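카테고리: 학생 프로젝트 > 생활공간 설계 > 결과보고서

공용 세탁실 세탁물 바구니의 통기 구조와 분류 절차에 관한 조사

작성: Anju Pandey, Justinas Rimkutė
지도: Gediminas Laur
제출일: 2020년 9월 22일

1. 조사 배경

Astau 기숙사 세탁실은 건조기 이용이 끝난 세탁물을 바구니에 담아 선반에 두는 방식으로 운영된다. 8월에 받은 이용자 의견에서는 냄새, 분실, 다른 사람 옷과의 섞임이 주된 불만이었다. 본 조사는 이 가운데 바구니의 형태와 담는 방법에 관련된 항목만 다룬다. 세제 종류와 세탁기 점검 주기는 범위에서 제외하였다.

2. 조사 대상과 방법

대상은 세탁실에서 쓰는 바구니 11개이다. 제작 방식에 따라 측면에 구멍이 있는 플라스틱형과 천을 씌운 접이식의 두 종류로 나누었다. 조건을 맞추기 위해 모든 바구니에 마른 무게 443g의 면 혼방 의류 묶음을 같은 방식으로 적셔 탈수한 뒤 담았다. 보관 시간은 다섯 시간으로 고정하고, 시작과 종료 시점에 무게를 측정하였다. 저울은 Estum 제품을 사용하였으며 측정 전마다 영점을 조정하였다.

의류를 담는 방법은 두 가지로 하였다. 첫째는 접어서 쌓는 방법, 둘째는 뭉친 상태로 넣는 방법이다. 실제 이용자는 대부분 둘째 방법을 쓰므로 결과 해석에서도 이를 기준으로 삼았다.

3. 바구니 구조

플라스틱형의 통기는 측면 구멍에 의존한다. 구멍의 모양과 배열은 제품마다 다르며, 마름모형과 긴 홈형을 함께 쓴 것도 있다. 바닥이 막힌 제품에서는 옷의 아랫면이 바닥에 밀착되어 그 부분의 건조가 늦다. 손잡이는 벽면과 일체로 성형된 것이 많고, 별도 부품이 없어 파손 사례가 적었다. 테두리는 들어 올릴 때 하중을 받는 부분이므로 벽면보다 두꺼운 것이 유리하다.
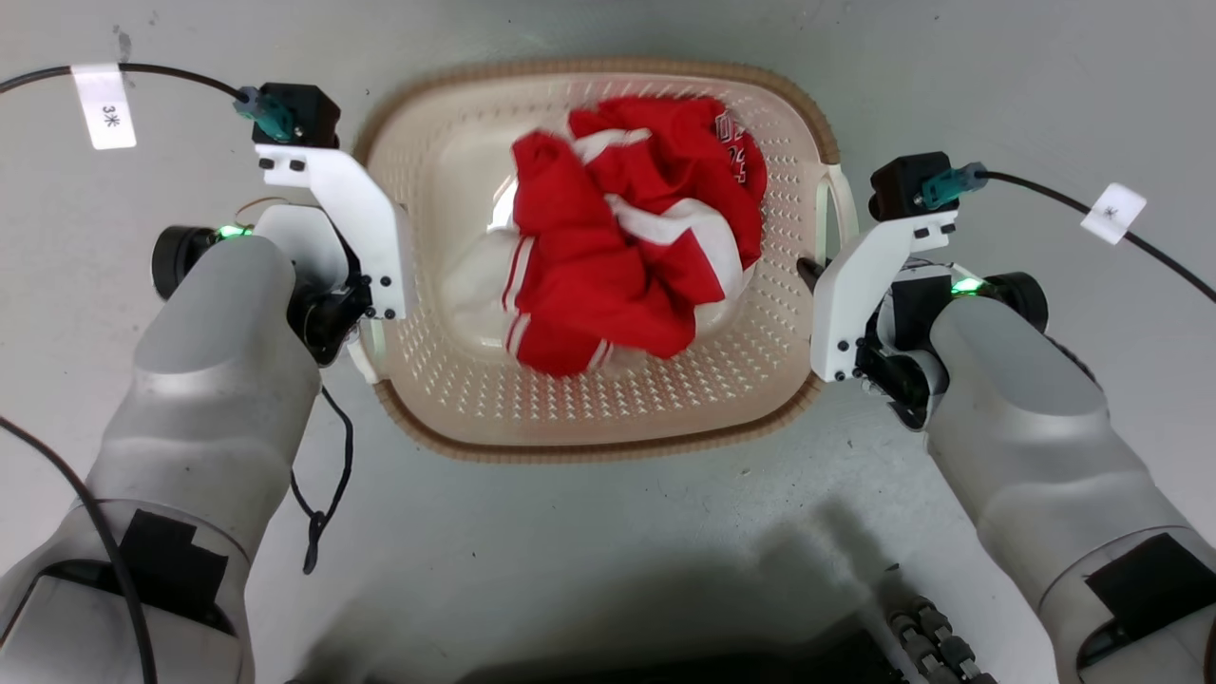
빨간 옷과 흰 옷을 한 바구니에 담아도 되는가?

완전히 마른 상태라면 문제가 적지만, 젖은 상태에서는 나누어 담아야 한다. 진한 빨간색 원단은 세탁 후에도 염료가 남아 있을 수 있고, 젖은 채로 눌려 있으면 맞닿은 흰 원단에 물이 들 수 있다. 흰 줄이나 흰 배색이 들어간 옷은 진한 색 쪽으로 분류하고, 찬물로 세탁한 뒤 바로 펼쳐 말린다.

4. 결과

플라스틱형은 접이식보다 종료 시점의 무게가 일관되게 낮았다. 접이식은 안감이 수분을 흡수하여 바구니 자체의 무게가 늘었고, 비운 뒤에도 냄새가 남았다. 담는 방법의 영향도 확인되었다. 뭉친 묶음은 바깥쪽이 먼저 마르고 소매와 주머니 안쪽에 수분이 남았다. 접어서 쌓은 경우에는 맨 아래 옷이 가장 늦게 말랐다. 중간에 한 번 뒤집은 묶음에서는 이 차이가 줄었다.

세척에 걸린 시간은 플라스틱형이 짧았다. 다만 구멍 안쪽 모서리에 보풀이 끼므로 솔이 필요하다. Flutberg 청소용 솔로는 좁은 홈까지 닿지 않아 칫솔로 대체하였다.

5. 제안

가. 젖은 세탁물은 측면에 구멍이 있는 바구니에만 담고 벽에서 띄워 둔다.
나. 흰색과 진한 색은 바구니를 따로 쓴다.
다. 테두리에 호실 표찰을 건다. 벽면에 붙이면 구멍을 막는다.
라. 접이식은 마른 옷의 운반용으로만 둔다.
마. 바닥이 막힌 바구니에는 격자 받침을 깐다.

6. 한계

실내 습도를 통제하지 못하였다. 측정 중 창문이 열린 날이 있으며 해당 값은 표에 별도 표시하였다. 합성섬유 운동복은 면 혼방과 건조 속도가 달라 같은 결과를 적용하기 어렵다. 구멍 면적과 건조 속도의 관계는 표본이 부족하여 계산하지 않았다. 후속 조사에서는 Jankauskaitė관 세탁실을 비교 대상으로 추가할 예정이다.

댓글 3

Normunds Vaher
격자 받침은 어떤 재질을 썼나요? 저희 층은 금속 받침을 깔았다가 녹물이 옷에 묻었습니다.

Anju Pandey
이번 조사에서는 받침을 시험하지 않았습니다. 제안 항목에만 넣었고, 쓰신다면 플라스틱이 나을 것 같습니다.

Saulius Vasiliauskas
표찰을 테두리에 걸면 바구니를 겹쳐 쌓을 때 걸립니다. 끈을 짧게 해야 해요.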